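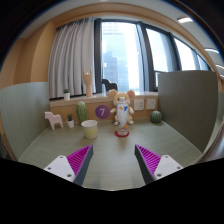
Section 3: Setting Up Your Local Petition

You have a topic, you have a group of young people who care about it, and now you get to open Vekton and build the thing. This is our favorite part of the guide! Give yourself a quiet evening for it. If you have run a petition on paper before, most of the steps will feel familiar, and the ones that don't are mainly to do with keeping signers' details safe.

We use the Dravia night bus petition as our sample all the way through. The Dravia group wanted the last bus to run later so that students and evening workers could get home, and they ended with 2153 signatures. Their wording is used here with their permission, and you are welcome to borrow the layout.

Before you start, have these ready:
- the group email address (a personal one will work, but see the caution under step 2)
- the name of the office or council the petition is addressed to
- a draft of your request, in any state at all
- the age rules for signing petitions where you live

Create the petition

1. Sign in to Vekton and choose New Petition from the left menu. If the menu shows only Join, your account is still set to Member. Ask your group lead to change it to Organizer, then sign out and back in.

2. Enter the contact address. All signer questions go here, and so does the final export.

Caution: The contact address can't be changed once the petition is live. Don't use the address of somebody who is leaving for college in September!

3. Type the title. Keep it short enough to read from across a street, and put the place name in it. The Dravia title was "Later Night Buses for Dravia." Their first try was a full sentence with two commas, and people at the bus stop just walked past it.

4. Fill in Addressed To. Pick the office that can really make the change. If you are torn between two, call both and ask. People who answer phones at town offices are often very happy to tell you it is the other office's job, and then you know.

5. Paste your request into the Main Text box. The limit is 2000 characters, including spaces. The counter turns red when you go over, and the Save button goes gray until you trim it.

Note: Pasting from a word processor sometimes brings hidden characters with it. If the counter says you are over and you are sure you aren't, use Clean Text, the little broom above the box.

6. Choose which details signers must give. Name and postal code are on from the start. Turn on Age Group only if the office you are writing to asks for it. Leave Phone off.

7. Press Save as Draft. Don't press Publish yet, even if it looks perfect. We know it's tempting.

Write a request people can say yes to

Petro Panasiuk, who wrote the first version of this guide, likes to read every draft out loud at a group meeting and stop wherever someone looks puzzled. It's a great habit and it costs you one evening. A good request says what is happening now, what you want instead, and who it helps. Put the ask in the first paragraph. The Dravia text opens this way:

"We ask the Dravia transport office to run the last bus on the Tymoshchuk line one hour later on school and work nights. The last bus now leaves before evening classes end."

You can tell stories further down, and please do! One true story from a person who agreed to share it is worth a lot. Get that agreement in writing, and if the person is under the age of consent in your area, get a parent's agreement as well.

Caution: Never name a driver, teacher, or neighbor as the cause of a problem. Vekton moderators will take the petition down while they look into it, and you will lose days in the middle of your campaign.

Add your team

8. Open the draft and choose Team. Add each helper by email. New helpers begin as Collectors, meaning they can gather signatures but can't read the list.

9. Give at least one other person the Organizer role. Petitions with a single Organizer get stuck when that person has the flu or a math final.

10. Ask each Collector to open the invitation on the phone or tablet they will use on the street. The invitation link works once per device. If a helper switches phones, remove the old device under Team, then Devices, and send a new link.
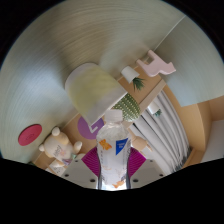
11. Turn on Offline Mode for every device while you still have a good connection. Signatures collected offline stay on the device and go up the next time it connects. Each device can hold 900 offline signatures, far more than one helper will gather in a day, though the number does matter if you plan to leave a tablet at a festival stand all weekend.

Note: A yellow dot next to a helper's name means there are signatures waiting to go up. Don't remove a device with a yellow dot. Its waiting signatures go with it, and we have no way to get them back.

Test before you publish

12. Press Preview and read the whole page on a small phone. Long place names can break across lines in odd ways.

13. Add test signatures from different devices. Use the word TEST as the last name so they are easy to find later. Try one with an accented name, too. Gunhild Kjærgaard from our support group adds herself to every test petition we make, and if her name comes through whole, yours most likely will as well.

14. Check that the confirmation email arrives. Look in the spam folder. If it landed there, add a plain subject line under Messages (no capitals, no exclamation marks, hard as that is for us) and send the test again.

15. Switch one device to airplane mode, add a signature, reconnect, and wait for the yellow dot to clear.

16. Delete the test signatures. Choose Signers, search for TEST, select all, and press Remove. The total should go back to zero.

Caution: Test signatures left in the list will be counted in the export. An office that finds made-up names can throw out the whole petition, and some will.

Go live

17. Have a second Organizer read the draft one last time, then press Publish. The page is live right away.

18. Copy the short link and share it with your own people first. A petition that already has names on it when strangers arrive does much better. The Dravia group asked everyone at their kickoff to sign before the snacks came out, and it worked like a charm.

19. Print paper sheets from Share, then Paper. Some signers prefer a pen, and older neighbors can be your biggest supporters. Type paper signatures in the same evening and lock the sheets away. Shred them once the office has confirmed your petition.

If you collect in a language other than English, add the translation under Languages before you publish. The Ciner group added theirs a week in and had to answer a lot of kind but confused emails. Each translation counts its characters separately, so you get the full limit every time.

Changing the text after publishing

Small spelling fixes are fine and don't affect signatures. Any change to the request itself sends a message to everyone who has signed, and they can take their names off if they no longer agree. To make a change, choose Edit, then Request Change, and explain it in a line or two. A second Organizer has to approve it before it shows on the page.

For planning street collection days and booking a spot, go on to Section 4. For handing in the finished petition, see Section 6.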